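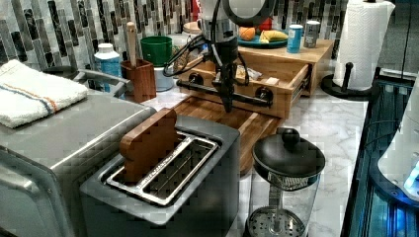
Hikbridge Shared Kitchen: progress report to Trelteo

Prepared by Philomena Adjei, kitchen lead
Period covered: the six months to the end of December

1. Summary

The grant was given to refit the kitchen on the ground floor at Hikbridge and to open it to residents for daily use. The refit is finished apart from two items listed in section 5. The kitchen has been in use since the second month of the period. Spending is within the amount agreed.

2. Work completed

The old laminate worktops were taken out and replaced with white marble, grey-veined, along the main run. The supplier, Grimshaw, had the slabs left over from a cancelled order and let us have them at the price we had budgeted for composite. The mosaic splashback behind the counter was kept. It was sound, and Alby Paewai cleaned and regrouted it over two evenings.

We had planned wall cupboards above the counter. The survey found that the wall would need strengthening before it could carry them, so we dropped the cupboards and put more storage on the worktop itself. The wooden drawer box at the back of the counter is part of this. Snacks go in the drawer, and the top is used for fruit and drinks.

The sockets were moved away from the sink and the lighting was replaced. Both jobs were signed off by the electrician and the certificates are with the office.

3. How the kitchen is being used

Residents can use the kitchen from 7 in the morning until 9 at night. The busiest time is between 5 and 7 in the evening. Mornings are quieter than we expected, and we have started leaving fruit out to encourage people to have something before they go off to work or college. The bananas go first. Oranges last longer and we now order fewer of them.

Eighteen residents signed up for the cookery sessions run by Alby. The sessions cover basic meals, using a knife safely and keeping surfaces clean. Two people who finished the course have asked to help with the next one, and we have agreed to this.

Kitchen paper and a clean tea towel are put out at the start of each day. We changed to paper for spills after the towels were found to be going round too many jobs between washes.

4. Spending

Small equipment and supplies came to £1,035 in the period. This covers chopping boards, plates, towels, cleaning products and the drawer box. The worktops and electrical work were paid from the main budget line and are shown in the accounts sent separately.

There was an underspend on wall cupboards, as explained above. We would like to move it to the ventilation work in section 5 and ask for Trelteo's agreement to this.

5. Outstanding items

Ventilation. The extractor fan is not strong enough when the evening cooks are all in at once. Plarnell have looked at it and recommend a larger unit on the same duct. We are waiting for their written quote.

Flooring. The strip by the back door has lifted again. The fitter has accepted that this is his to put right and will return once the fan has been done, so that the floor is not walked on with ladders straight after it is laid.

6. Problems and changes

Labelling food in the shared drawer has not worked well. People label things on the first day and then stop. We have decided that anything in the drawer is for sharing and that personal food is kept in the named boxes in the fridge — there have been fewer complaints under this rule.

Worktop care has needed some attention. Marble marks easily from lemon juice and vinegar, and there is already one dull patch near the sink. Residents are asked to do all cutting on a board and to wipe up straight away. Alby has added this to the first cookery session.

7. Next period

We plan to complete the ventilation and flooring, run a second cookery course, and try a Saturday-style brunch during the college holidays. We will also ask residents what they think of the opening hours, as several have asked for a later finish.

Questions about this report should go to Philomena Adjei at the Hikbridge office.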